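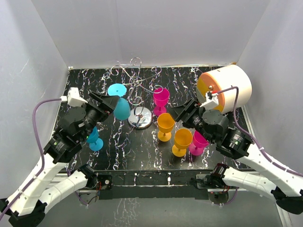
Why does a gripper let go when its cable is routed over the wrist?

The cable is being pulled at full wrist rotation and the connector loses contact for an instant. The drive sees a communication fault and removes holding torque. Add slack at the wrist joint and fix the cable on the link behind it, never on the moving side.

Posted by morneo_bench

Some detail on my own case. Two arms, plastic wine glasses, a wire stand. The left gripper opened at cycle 354 with no command from the planner. The log gives a bus timeout on the gripper motor and nothing else. I swapped the lead for a new one from Bivance and the fault returned after 10 cycles. Supply voltage at the motor is normal at rest.

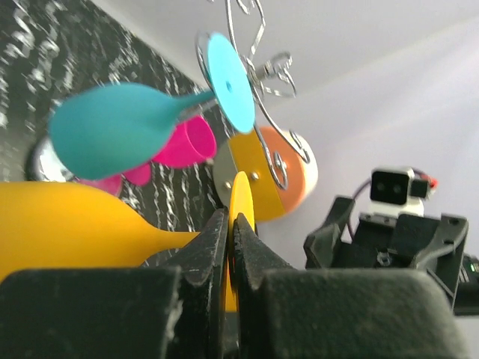

Ladby7 replied that voltage at rest proves little. Measure it with the fingers clamped and the wrist turning. A stalled gripper draws far more current, and a long thin lead will drop enough to reset the motor controller. Lower the grip current limit first, as plastic glasses need very little force.

Posted by MacKinnon_cell

Had the same, was the connector. Change it.

Also set the timeout response to hold position instead of torque off, if your firmware allows it. Ours does. Keep the emergency stop separate from that setting, and keep hands out of the jaws while testing, as a held gripper can still close when the bus comes back.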